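Since January I spend half my shift at the folding table with a gripper in each hand. Dradeo wants the robots to fold shirts by themselves, and for now they learn from us. My old job was sorting. Two people from sorting have moved over so far, same pay, fewer stairs. My shirts come out slower this way, and the daily target was dropped to match.

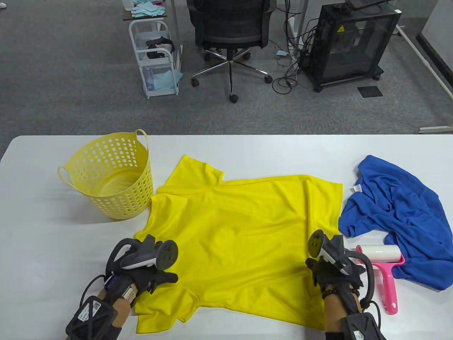 Deepika Chowdary commented that her plant did the same and kept everyone on, but stopped hiring. I haven't heard either way from ours.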